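Jade Tindall was already on her second cup when I got to the store in Drilstead, and she had poured one for me before I could get my coat off. She has run the place for years now and talks about it the way other people talk about a garden - what did well last August, what never took, what she would move if she had the space and the patience.

I had come to ask about the drinks cooler, which may sound like a thin subject for a morning, but regular readers know how many of you write in about exactly this. Jade laughed when I told her. "Oh, I could go all day on the cooler," she said. "You'll be sorry you asked!"

The cooler stands by the front window, and most mornings it is the first thing she sees to after the lights and the till. She starts with the top shelf and works down, taking everything off, wiping with a cloth wrung out nearly dry, and then putting things back with the oldest dates in front. "My mother taught me that with canned peaches," she said, "and it's the same job. You reach to the back, you bring the old ones forward, the new ones go behind. The trouble is you do it with your arms stretched out and your shoulders complain about it by ten o'clock."

The small coffee drinks get more of her attention than anything else in there. People on their way to the early bus to Clakport want them, and they want them quickly, with one hand, while looking at a phone. So she keeps them together in a tight little group, labels to the front, and she likes a bit of bare shelf beside them. 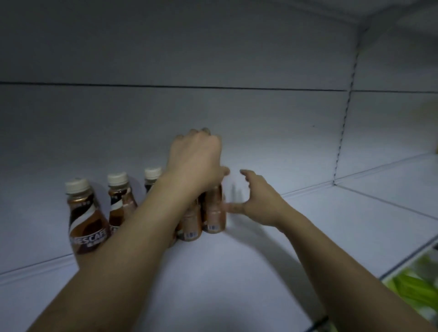
Bottled coffee drinks being straightened on the cooler shelf.

"Pick them up by the top," Jade told me, when I asked whether there was any trick to it. "If you grab them around the middle you turn the label, and then you have to fuss with it again. And keep your other hand close by, for the neighbors. One goes over and they all want to go."

She learned a good deal of this from Brodie Mudgway, who had the store in Nuttall when she was just starting out and let her work there for a summer without, she says, once raising his voice. Brodie was strict about white shelves. He thought a shopper could forgive a high price sooner than a sticky ring, and Jade has come around to his way of thinking, though it took her a while and one very bad spill of orange soda that she still doesn't like to discuss.

I asked if she kept records of what sells. She does, in a green notebook with a rubber band around it, and she turned the pages back to show me last year's total for cold coffee: 3,254 bottles, with 572 of those in August alone. "That was the heat," she said, "and the road crew. Lovely boys. They cleaned me out before seven most days."

Before I left she went back to the cooler to close up a gap on the lower shelf, still talking to me over her shoulder about whether she should give the iced tea a row of its own. She thinks she probably will, once the juice delivery has come in and she can see how much room is left.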